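We use cookies to remember your preferences. By continuing to browse you accept our cookie policy. Accept | Manage settings

Oakley Robotics Club
Two-Arm Sorting Project: Member Set-Up Guide
Section 4. Preparing the Table and Teaching the Pick Points
Revised 28 Sep 2024 by Ánh Triệu and Hậu Kim

The season plan promises that the cell will sort electrical parts "without supervision." Treat that as a hope. As of this revision, the cell has never finished a full run under our supervision, and everything in this section assumes that a person is standing next to the stop button and paying attention.

4.1 Before you power anything

1. Put the four plastic bins on the table, two on each side, with their long edges against the tape marks. If the tape has peeled, measure again. Do not guess from the glue.
2. Set the steel tray between them and lay a fresh sheet of white paper in it.
3. Check the slack in each arm's cable. Move the arm by hand to the far corner of its reach and make sure the cable doesn't drag a part with it.
4. Clear laptops, drinks and phones off the table.

CAUTION: The arm does not know you are there. The collision setting in Flultavon is a last resort, and Châu's bruise from June is why we don't demonstrate it for visitors.
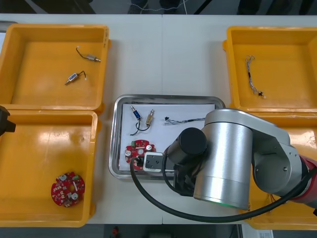
4.2 Starting the arms

5. Turn on the left controller and wait for it to finish its checks. Then turn on the right one. Starting both together is supposed to work. It hasn't worked for us often enough to recommend it.
6. Open Flultavon and load the project file named sort_645. Ignore the newer file unless Hậu has told you it's fixed.
7. Set the speed limit to 20 percent on both arms. The default is too fast for teaching.
8. Jog each joint a little in both directions. Listen for grinding, and stop if you hear any.

Note: The status screen will say READY whether or not the gripper is plugged in. Open and close the gripper once from the menu and watch the fingers.

4.3 Laying out the parts

9. Place parts in the bins by type. Boards go in face up.
10. Put one finished sample of each type on the paper.
11. Save the layout under your own initials.
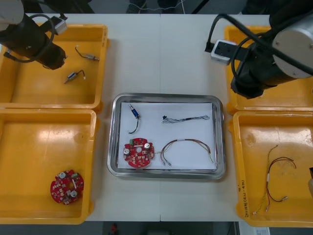 The layout file stores positions only, so the software will happily load yesterday's layout on a table somebody has bumped. Compare the real table with your notes every time. Our standard arrangement has a solenoid at the top left of the paper, the round red board at the lower left, and the colored wire harness with the white band to the right of that board. The marker writing on the inside wall of the lower-right bin is partly illegible, so don't use it as a reference for anything. If two members disagree about where a sample belongs, the notes win.

4.4 Teaching a harness pick

Wire harnesses cause most of our failed picks. The competition rules describe them as "lightly flexible parts." Whoever wrote that has probably never dropped one twice and seen it land the same way.

12. Switch to the wrist camera view.
13. Lower the open fingers in small steps until they are on either side of the spot you want.
14. Aim for the white sleeve where the wires come together. Do not aim for a terminal, and do not aim for a loose end.
15. Close slowly, lift a little, and wait before moving sideways.

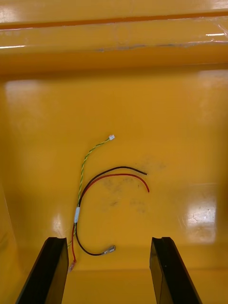
16. If the pick fails, write down how the harness was lying before you touch it. "Didn't grab" tells the next person nothing.
17. Try again from the same height. Change one setting at a time, however tempting it is to change three.

Note: Zirance sells a part-detection add-on that is meant to find the grasp point for you. Loan Đỗ tested the trial version for the club. It was confident about glare. We are open to another look when there is a longer trial, and we are not spending the $400 before then.

4.5 Teaching a board pick

18. Find the edge of the board in the wrist view. Stay away from the capacitors and the green terminal block.
19. If two boards are close together, move one by hand. Planning around both is a nice idea for next year.
20. Check that neither finger will come down on a board.

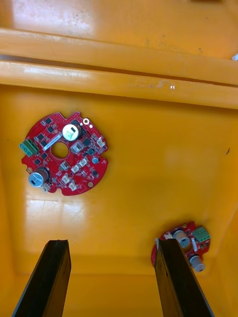
Page 14

CAUTION: Never increase grip force to fix a slipping board. Reteach the point. A cracked board comes out of the club budget, and the budget is $800 for the whole season.

21. Run the pick three times at teaching speed. One success is luck until you've seen it again.
22. Record failures in the same log as successes. Viktória Fekete reads the log before any speed increase is approved, and she will ask why there are no failures in it.
23. Park both arms, save, and shut down the right controller first.

Section 5 covers handing a part from one arm to the other. Please do not attempt it from memory.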